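Workshop notebook, boot room bench
Oct 21, 2022

Stud wear job for the Zitberg women's side, continued. Writing this up while the kettle is on so Kendra Wong can pick it up without having to ring me.

Eight pairs came back after the away match at Kundden. Pitch there was heavy in the middle third and hard down the touchline under the stand, so the wear is uneven and I would not read too much into any one pair. The full backs' boots are the worst, same as in June. Outside edge of the left heel on both, rear stud down to a slope. Front studs on the same boots could go another month.

Measured stud height with the small calipers, not the ones in the drawer, which stick. Readings are on the sheet taped inside the cupboard door. I took each stud twice and wrote down the lower figure. If the two readings differed by more than half a millimetre I cleaned the stud and did it again. Most of the difference was mud in the thread seat.

Pair tagged 2704 is the one to look at. The right boot has a hairline split where the upper meets the sole plate, inside edge, just behind the ball of the foot. It opens when you flex the toe and closes up again. The glue line from the last repair is still sound in front of it and behind it, so I think the split is new. I have not glued it. She has a spare pair she says she hates, and she can hate them for one match.

Torque. We have been doing the screw-in studs by feel and I wanted to know how far out we are. Tightened one full set by hand, then checked with the torque driver. Rear studs came out close to each other, front ones all over the place. I was turning the front ones with the boot on my lap and the rear ones with it in the last, so that's probably the answer. From now on everything goes in the last. Repeated with the boot held properly and the spread was much smaller. Did not record the first lot, should have.

Two studs from the Lurel box would not seat at all. Thread looks fine by eye. Put them in the jar with the yellow lid. Don't put them back in the box.
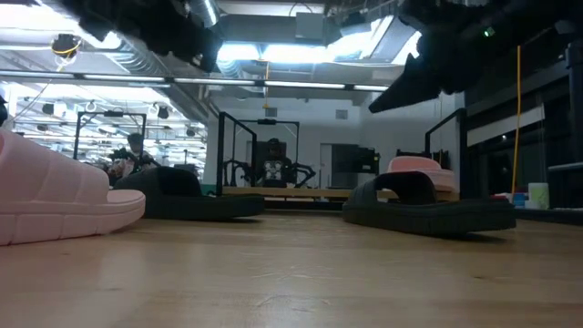
Slides, pink and black, on the wooden table.

Drying test. Started this because the left winger's boots went out damp at Kundden and she had blisters on both heels by half time. Took two old pairs of the same model, soaked both in the sink for the length of a half, shook them out, and weighed them. One pair stuffed with newspaper and left on the rack, the other on the rack with nothing in them and the fan on low. Weighed again at intervals through the afternoon.

The newspaper pair was ahead for the first two weighings, then it more or less stopped. I hadn't changed the paper. Changed it and it started losing weight again. The fan pair just went down steadily and got there first by the end. Neither was back to its dry weight when I locked up at 7. Insoles were out in both cases and on the top shelf, and those were dry long before the boots.

So for a midweek match with training the day after, I would use both, paper first with one change, then fan. Want to do it again with the heating off before I tell the coaches anything. The room was warmer than it usually is on a match night and that will have flattered the result.

Leather pair left out of this on purpose. They shouldn't go near the fan and I don't want anyone reading half this page and doing it.

Shin pads: straps on the under-16 set are stretched again. We replaced 25 straps before the season and a good few of those have gone already. The new elastic is softer than the old stuff. Asked So if they still have the wider roll, the woman on the phone was going to look and call back. No call yet.

Laces. Flat ones hold a double knot better than the oval ones when wet. I know we all knew this. I tied and pulled them against the spring balance anyway and the oval ones slipped every time at a lower pull. Figures on the back of the strap sheet.

To do:
Glue and clamp 2704, leave overnight before flexing it.
New rear studs for both full backs.
Ask Kendra which last she used for the narrow pairs, the one on the hook is too wide.
Repeat drying test, heating off, start earlier.
Reorder thread lubricant, tin is nearly done.
Calipers in the drawer, bin or fix.

Kendra, if you get to the full backs before me, the left boot of the taller one has a helicoil in the rear outside position. Go gently, it lifted once already when I took the old stud out.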